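How to Wipe Down a Shared Monitor Desk
Workneh office pages, 14 Mar 2021

Switch the monitors off before you start. Dust and fingerprints show up much better on a dark screen, and a cool panel dries without streaks. Move cups and bottles off the table.

Use a dry microfiber cloth first. Bunch it loosely and work from the top edge down, with very little pressure.
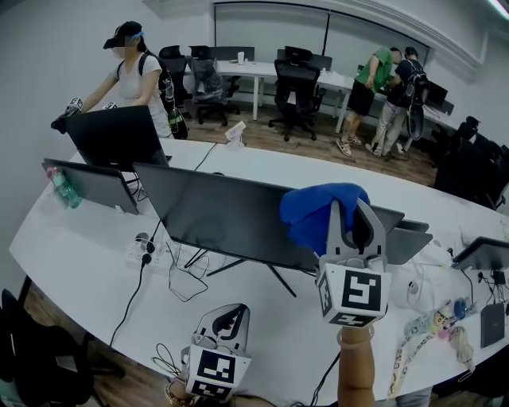 If marks remain, dampen one corner of the cloth with distilled water and go over them again. Never spray the screen directly. Skip paper towels and window cleaner, which can damage the coating. Let the panel dry for up to 30 minutes before turning it on.

Do the back of the housing next. Dust collects in the vents, and a dry cloth or a soft brush will lift it.

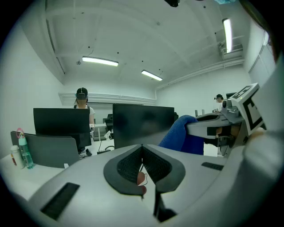
Hang the cloth over something to air out between screens, and switch to a clean one after 6 monitors.

Finish with the tabletop. Gather loose cables to one side, wipe under the stand legs, then put the cables back. Keep the damp cloth well away from power strips and plugs.

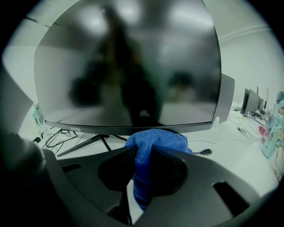 Tiveck: We have the glossy kind and I do a second dry pass with a fresh cloth. It takes care of the haze along the bottom bezel.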